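Status: February release. The recordings are stable and the field names are frozen. Scoring scripts may still change.

# Laltby: controller comparison recordings

Laltby is a set of simulated indoor episodes for comparing two mobile manipulation controllers, Jimex and Gashi, on the same robot body with the same cameras. The body is our Grunivach model: a wheeled base, one arm and a parallel-jaw gripper. Physics settings, camera mounts and start poses are identical for both controllers, and only the control stack is swapped.

We put this together because our earlier comparison used a different arm for each controller and the results couldn't be separated. The grasp numbers from that work should not be mixed with anything in here.

## What's in it

There are 400 episodes, split evenly between the controllers. Each one runs for up to 900 control steps and ends early on success or on a collision above the force limit. The episodes are spread over nine house layouts, which share a common set of furniture models and wall colours.

A start pose and a goal together make a pair. Every pair was run once under Jimex and once under Gashi with the same random seed. The `pair_id` field links the two.

Goals are of two types:

- **Approach.** Drive to a named object and stop within arm's reach, facing it.
- **Approach and grasp.** As above, then pick the object up and hold it.

Large and fixed objects such as toilets, tables and beds only appear as approach goals. Bins are used for both. A bin against a bare wall is a good approach goal for checking heading error, with few other edges for the vision module to lock onto. 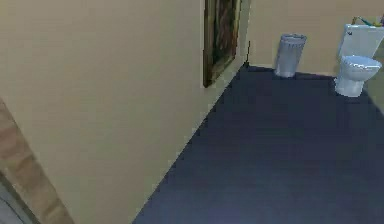

## Cameras

Both controllers receive the same two streams:

- `head_rgb`: a colour camera at the top of the mast, tilted downward. The pan joint is under the controller's command.
- `head_depth`: aligned to `head_rgb`, in metres, with no added noise.

We tried a wrist camera as well and dropped it. Gashi has no input for one, and giving it to Jimex alone would have defeated the purpose.

Colour images are stored with fairly heavy compression. Flat areas such as floors and walls can look a bit blotchy as a result. The controllers saw the images before compression, so a detector you run on the stored files may do slightly worse than the logs suggest.

## Differences between the controllers

Jimex replans the base path at every step and treats the arm as a separate problem once the base has stopped. It's slow to arrive and usually well lined up when it does.

Gashi plans base and arm together. It can start extending the arm while it is still rolling, which saves time in open rooms and causes trouble in doorways. It also keeps a memory of where it last saw the goal and will carry on towards that spot when the current view is no help.
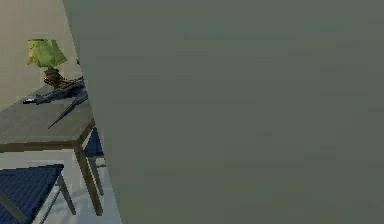 Occlusion is where the two part ways most clearly, and it deserves its own look before you compute any averages. Jimex drops a goal from its map after a short run of frames without a detection, then goes back to searching. Gashi holds the old estimate. In dining areas this matters a lot: with a flat grey-green surface taking up most of the view, a single table leg and a strip of tabletop are all there is of the table to match against, and the farther chair is down to a small triangle of blue seat. We tag steps like this with `occluded = true` when the greater part of the colour image is covered by one near surface. The tag comes from simulator depth and was spot-checked by hand.

Don't read the tag as a fault in either controller. Both get into these positions, and some start poses begin in one.

## Record format

Each episode is a folder holding the image streams, a `steps.csv` and an `episode.json`. The fields people ask about:

- `controller`: `jimex` or `gashi`
- `pair_id`: shared by the two runs of a pair
- `goal_type`: `approach` or `grasp`
- `base_cmd`, `arm_cmd`: commands as sent, before joint limits are applied
- `gripper_open`: jaw opening as a fraction of full travel
- `end_reason`: `success`, `timeout`, `collision` or `abort`

Aborted episodes are kept. Most come from a bug in our episode runner — it could lose the connection to the controller process while loading a layout — and they should be left out of success rates. Leave out the other half of the pair too.

## Known problems

- Thin objects, including some chair legs and rails, have simplified collision shapes. The gripper can brush past them without a contact being logged.
- Gashi's arm commands lag its base commands by one step in the logs. This is a logging offset and doesn't affect what the robot did.
- Lighting is soft and even throughout. We have no evidence either way on how the controllers compare under strong sun or at night.
- The Grunivach model has no cable drag or joint backlash, so expect grasps on hardware to be worse.

## Suggested use

Compare within pairs. Report approach and grasp separately, and give results with and without occluded steps. Please don't tune a controller on these layouts and then quote scores from them.

## Contact

Garnet Zacharias maintains the recordings and the scoring scripts. For a broken episode, send the `pair_id`, the controller and the first step where it looks wrong.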